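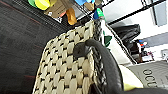 Woven basket with black handle, item 4 on the list.

Brullport Picnic Loan Shelf: Return Check

Checked by: Subira Mabula
Date: October 6, 2026
Set: Jilby, the big family one

1. Plates and bowls. PASS
All back, all clean, no chips on the rims. Run a fingertip around each edge even when it looks fine (I found a tiny nick in August that I would have sworn wasn't there).

2. Knives and corkscrew. PASS WITH NOTE
The bread knife came back in its sleeve, hooray! Corkscrew is a little stiff. One drop of food-safe oil on the hinge, wipe, done.

3. Cooler bag. FAIL
Zipper pulls apart near the corner once the bag is full. It holds when empty, so please test it with something inside. Set aside for repair. The lining is lovely and clean, so this one is well worth saving.

4. Basket. PASS
Press along the weave with an open palm and feel for anything sharp that could catch a sleeve or a small hand. Then lift by the handle with the full set packed and hold it while you count to ten. No creaks, no wobble. I love this basket and it's still going strong after 2,606 loans across the shelf!

5. Blanket. PASS
Shake outdoors, both sides. Look for ticks, burrs and pine needles, especially along the hem. Sniff test fine.

6. Camp stove. NOT LENT
The Skemska stove stays on the top shelf until the new hose arrives. Tag is on it. Please leave the tag on.

7. First aid pouch. PASS WITH NOTE
Tweezers, gauze, burn gel, all there. Down to 2 of the large bandages, so I've put them on the shopping list. Check the expiration on the burn gel while you're in there.

8. Water jug. PASS
Filled it and left it on newspaper for an hour. Dry paper! The new spout gasket is a huge improvement on the last one.

Comments
The Štěpánek set is next and has the glass jars, so bring gloves. Roughly 300 loans a season go through this shelf and the sets still look this good, which makes me so happy. Cooler bag goes out with the next mending pile.

S.M.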